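Cable packers at Grustthorpe get a two-handed helper

The packing room at Grustthorpe has a new pair of hands this spring, and people there are thrilled! The cable seller, which ships small orders for Kustesport and a few other stores, has put a two-handed robot to work on its weigh-and-pack line. It was set up by the automation firm Mathur Datar, and four packers now share their shifts with it.

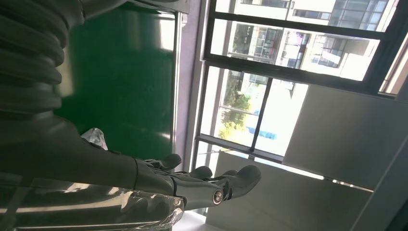 Page 7

The plan is for the robot to take over the dullest stretch of the job – coil out of the crate, onto the scale, into a bag, onto the belt, and again. In a busy week the room sends out 3,093 parcels, and until now every one of them meant a reach across the table for somebody.

Packers who used to stand at the scale all morning are moving to order checks, returns and customer calls, work that several of them had been asking for.
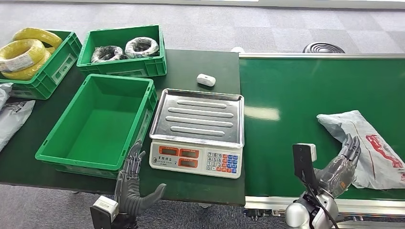 They're also the ones teaching it. Each packer got training on the controls, and their notes have already changed how the crates are laid out (closer to the scale, with yellow and black cable kept apart). It has practiced on some 133 kinds of coil so far, and the slippery ones in plastic sleeves are still the hardest.

No jobs are being cut, the company says, and breaks are longer. A second station could follow in September if the packers vote for it.

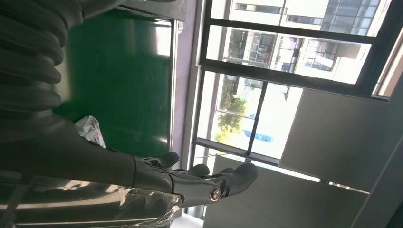

The robot's hand and forearm at Grustthorpe, by the window.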